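Veven 折叠长桌与高凳 产品页

品牌:Veven
系列:Leltiditz(小房间系列)
适合地方:洗衣房、储物间、出租公寓、小工作室
页面更新:2021-10-14

产品介绍

Leltiditz 系列是给面积不大的房间做的家具。很多家庭把洗衣机、烘干机和一些杂物放在同一个房间,剩下的地方放不下一张固定的桌子。可是衣服洗完以后要叠,包裹来了以后要拆,这些事情都需要一个平的台面。折叠长桌在需要的时候打开,用完以后收起来靠墙放,房间又可以走路了。

本页介绍这个系列的两件产品:折叠长桌和方面高凳。它们可以分开购买,也可以一起购买。

折叠长桌

桌面是长方形,窄而长,颜色是浅奶油色。我们选择这个颜色的原因很简单:放在白色墙壁和浅色地板的房间里,它看起来比较安静。桌腿是细的金属腿,深色,打开以后四条腿站在地面上,桌子下面有横杆连接。

桌面承重为40公斤,请把重量平均放在桌面上。把很重的箱子只放在一头,桌子会不稳定。不要坐在桌面上,也不要站上去换灯泡,我们每年都收到这样的询问,回答是一样的。

桌面平滑,叠毛巾和床单的时候不会勾住布。擦的时候用湿布就够了。如果有胶带留下的痕迹,可以用一点温水和洗碗的液体,等几分钟再擦。请不要使用钢丝球。

方面高凳

凳面是小的正方形,浅色木头,凳腿是细的黑色金属,中间有横杆。它的身体很窄,可以放在洗衣机旁边的空位里。有的客人用它坐,有的客人只是在上面放洗衣篮或者一杯茶,两种用法都可以。每把凳子另外送4个备用脚垫。

凳子不适合三岁以下的小孩子使用。

怎样打开和收起桌子

打开:
先把桌子侧着放在地上,拉开一边的桌腿,听到卡扣的声音以后再拉另一边。检查所有卡扣都到位。然后请两个人各拿桌子的一头,同时翻过来放下。一个人也可以做,但是桌子比较长,容易碰到墙。

收起:
先清空桌面。把桌子翻到侧面,按下卡扣,桌腿向里面折。手指不要放在横杆和桌腿的中间。

移动:
移动的时候请抬起来走,不要在地上拖。木地板对拖动很敏感,尤其是桌腿下面有沙子的时候。房间的门如果比较窄,请先收起桌腿再通过。

在房间里

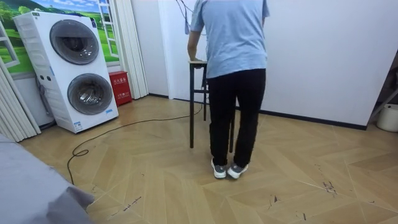

小房间里的高凳
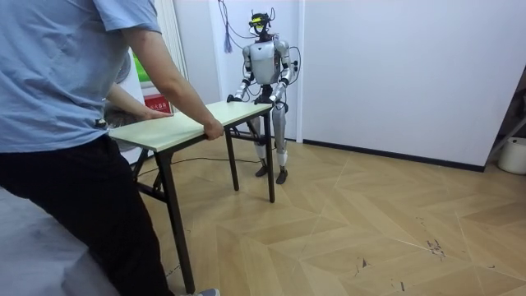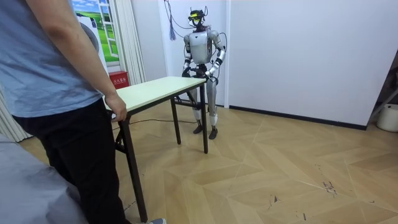 关于摆放,我们有几点建议。长桌放在房间中间的时候,两边都可以站人,叠大件的床单会方便很多。如果房间太窄,就把长的一边靠墙,只从一边使用。洗衣机的门前面要留出打开的位置,消防设备的前面请一直保持空着,折叠以后的桌子也不要靠在那里。

斜着放也是可以的。我们的产品负责人 Waldemar Pawłowska 在自己家里就是这样放的,他说从门口走到窗户的时候不会再撞到桌角。购买以前,请用胶带在地板上贴出桌子的大小,走几遍试一试。这个方法看起来有点麻烦,但是比退货容易。

购买和配送

折叠长桌和高凳的组合价格是400元,包含配送到门口。单独购买的价格请看各自的页面。配送由 Adeleke 负责,送货以前会打电话。请在签收的时候检查纸箱的四个角,如果有很深的凹陷,请拍照发给我们。

纸箱里面有:折叠长桌一张,方面高凳一把,备用脚垫一袋,纸质说明书一份。不需要工具,也不需要安装。

产品保修2年,从收到货的那一天开始计算。桌面的小划痕属于正常使用,不在保修里面。卡扣松了、桌腿弯了,可以申请更换零件。

常见情况

桌子有一点摇晃,大部分是地面不平。请把桌子转一个方向再试。如果还是摇,可以在一条腿下面加一片薄的脚垫。

放在潮湿的洗衣房里可以,但是不要让桌腿长时间站在水里。地上有水的时候,请先擦干再打开桌子。

能不能放在阳台?不建议。太阳会让浅色的桌面变黄,我们的保修也不包括这种变化。

八月以后购买的长桌使用了新的卡扣,力气小的人也比较容易按下去。旧卡扣和新卡扣不能混合使用,申请零件的时候请告诉我们订单号码。

同系列的收纳产品 Mivik 墙面挂架可以和折叠长桌配合使用,收起以后的桌子能够挂在墙上,不占地面。挂架要固定在实心墙上,石膏板墙不适合。挂架需要单独订购,请在订单备注里写清楚墙的材料。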